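Folding and Packing, Week 3: Padded Jackets
Notes for the evening group, Mon 4 February

Okay, so last week was knitwear, and I know some of you are still folding sweaters in your sleep. This week we're on to puffers, quilted vests, and anything else with filling in it. These notes cover what I talked through in class plus a couple of bits I skipped when we ran over.

First, the thing I probably said too fast. A padded jacket keeps you warm with the air trapped in the filling. When you pack it you're pushing that air out, and when you unpack it you want all of it back. So most of what follows is about getting the air out gently and not leaving the jacket squashed for longer than you have to. A weekend in a suitcase is fine. All summer at the bottom of a vacuum bag is a lot to ask, especially of down (synthetic fill sulks too, just a bit less).

Before you fold

Empty the pockets. All of them, including the inside one you forgot you had. I found a hotel key card in mine from a trip last May! Close the zipper all the way up, fasten the cuffs if they fasten, and take off the fur trim or the hood if it snaps off. Check for damp at the collar and the hem. If you're even a little unsure, hang it overnight and fold it tomorrow.

Then find a big flat surface. The bed is my favorite and I won't be talked out of it. A table is firmer, sure, but most tables aren't wide enough for an adult jacket with both arms out, and you end up chasing a sleeve off the side. Leave the blanket on, pull it reasonably smooth, and put the jacket down in the middle. A blanket in a very different color helps too, and you can see your edges at a glance, which matters more than you'd think with dark green or navy or black. 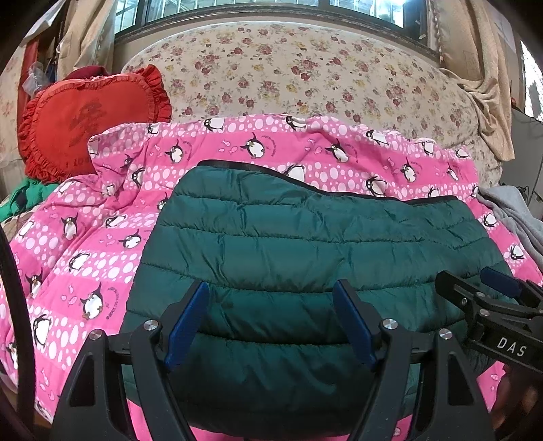
Isla Trevaskis wanted to know whether you should smooth a puffer the way we smoothed the cotton shirts, pressing hard from the middle outward, or whether that does something awful to the stitching.

Good question, and I gave a rambling answer, so let me try again. Don't press hard yet. With your palms flat, stroke along the channels (the long padded rows, also called baffles) so you're following the stitching. A few creases are going to stay where the fabric bunches, and that's fine, it's a jacket and it has a mind of its own. If you find a lump, pinch it apart with your fingers and pat it out before you go on. Pressing a lump flat just gives you a flat lump.

The fold

1. Jacket face down, sleeves out to the sides.
2. Bring one sleeve straight across the back. Do the other one on top.
3. Fold the sides in so you've got a long rectangle about as wide as your bag or shelf.
4. Lean on it with your forearms, starting at the hem and working toward the collar. Go slowly and let the air find its own way out.
5. Roll from the hem up. Keep it snug, and lean again whenever it starts to fight you.
6. If there's a hood, turn it inside out over the roll and tuck everything in. No hood? A wide elastic band or an old pillowcase does the job.

Some of you preferred the flat version, where you stop after step 4 and fold the rectangle in thirds. That's better for shelves and drawers. Rolls are better for suitcases, because you can stuff them into corners.

How long can it stay packed?

For travel, don't worry about it. For the off season, I like a loose cotton bag or a hanger with good wide shoulders. If you really have no room, roll it, but take it out once or twice, shake it, and give it 30 minutes on the bed before it goes back. Benedicta Ansah hangs hers on the back of the bedroom door all year round, and I have to admit it looks terrific.

When you unpack, hold it by the hem and shake it hard, flip it, and shake it by the shoulders. Flat patches? Rub them between your hands. A low tumble with 2 clean tennis balls will usually bring back the rest, but read the care label first, please.

For next week

Bring one padded thing and the bag you'd normally travel with. Practice the roll a few times at home, and write down which step gave you trouble. We'll be doing scarves and hats as well, and Italo Cocco has promised to bring the enormous ski pants.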